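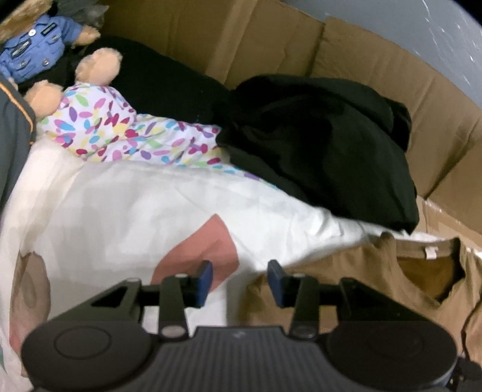 Sorting out the soft stuff – August 2025

Quick gallery from the bedroom clear-out at Jaruwan Rattanakul's place. Big brown cardboard box, clothes and plush bits all in together, white cloth with the dusty pink print spread across the top. Tan garment under that, black things over the end of it. One box for now, lids and labels later.

Been putting this off since February. Rule was simple, if it's fabric it goes through the box first and then we decide. Keep, wash, give away. Didnt fold anything on the first round, no time.

Small stuff gets done on the bed. Tan-brown, thin, all bunched up, sock or stocking, who knows till you straighten it out. White cover with the bear face on it, pink cheeks and a line of Japanese writing underneath – my favorite thing in the room, not going anywhere. 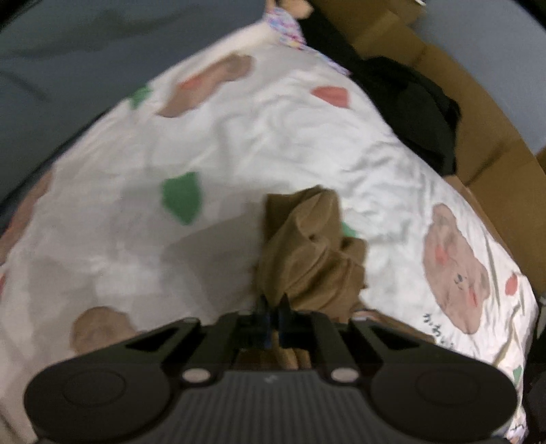
Odd ones get their own pile. If the other half hasnt turned up by the time the box is empty it goes in the rag bag, sorry. Plush parts are staying together untill somebody has a needle and an evening free.

Next page is the closet, 4 shelves, mostly sweaters. More when I get to it.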